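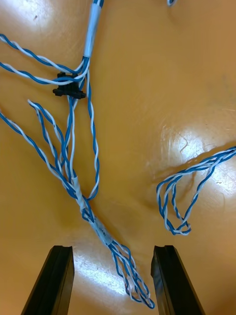 A taped harness of blue-and-white twisted pairs between the fingers of a gripper.

Sowah workshop sets out its budget for robot cells

The wire harness workshop at Sowah has decided how it will spend its equipment money for the coming year. The largest part goes to two-arm robot cells for handling harnesses and small circuit boards. Two cells will be ordered first, and four more may follow if the first pair reach their targets. That would bring the total to 6.

The plan was presented to staff on Tuesday by Dzifa Amissah, the equipment planner. She said that the workshop had looked at robot cells before, but always as one large purchase, and the price stopped the discussion each time. Now the purchase is divided in steps, and each step has its own approval.

"We do not want to own six machines and then learn that the trays are the wrong shape," Ms Amissah said. "The arm is the part that everybody looks at. In my budget it is one line among many."

The other lines are for tables, trays, gripper fingers, cameras, lighting, spare cables and the hours of the people who will teach the machines. Fingers have their own line as they are expected to wear. The first order includes flat fingers only. Shaped fingers for small terminals were quoted separately by two suppliers, Tulent and Stinex, and a choice between them will be made in August.

Wire is the difficult material in this plan. A circuit board keeps its form when it is lifted, but a harness does not, and twisted pairs can catch on one another when several lie together. For this reason the workshop will not ask the cells to do any taping or crimping in the first stage. They will pick parts, place them in trays and bring a board and its harness together as a set. Taping stays at the hand benches.

Table surfaces also caused a long discussion. A glossy surface is easy to clean, but it gives back the light of the lamps, and the cameras at the wrist have to work close to it. Ms Amissah has put money aside for diffused lamps and for a matt covering, and only one of these will be bought. The team will compare them on the same harness before deciding.

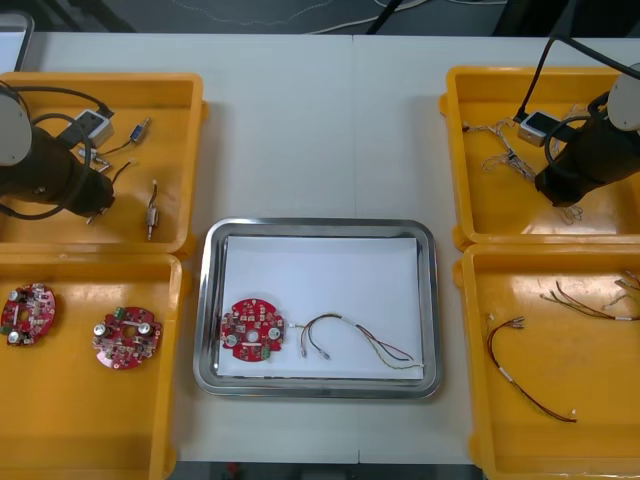
Boards and harnesses in trays, with a paper-lined steel tray in the middle of the table.

Esi Amoah, who leads the assembly floor, asked for the trays to be treated as proper equipment and be paid from the same budget. In the earlier draft they were under consumables, where the colour and the size could change with every order. She wants one tray model for all cells, bought in one lot of 100, so that a tray filled at a hand bench can go directly to any table.

"If the tray changes, the work changes," Ms Amoah said. "Then my people must teach the same task again, and this is time that was not planned."

She also asked that paper for the steel trays be included. It is a small cost, but in the last budget it was forgotten and was taken from the office supply.

The software for planning and recording the work, named Sirov, will be paid by the month in the first stage. A yearly licence is cheaper, but the workshop prefers to be free to stop. Training hours are calculated for both shifts, and no positions on the assembly floor are removed in the plan. Operators who now sort parts by hand will have first choice of the training places.

Some questions are still open. The floor behind the tables needs covered channels for the cables, and the landlord has not yet answered whether the concrete may be cut. If the answer is negative, the cables will go overhead, which costs more and would delay the second cell. The insurance for the equipment is also not signed.

Orders for the first two cells will be placed when the price of the fingers is settled. Staff who wish to comment on the tray size or the height of the tables can leave a note with Ms Amoah before the end of the shift at 4 pm. A sample tray is at the floor office for anyone who wants to try it with their own parts.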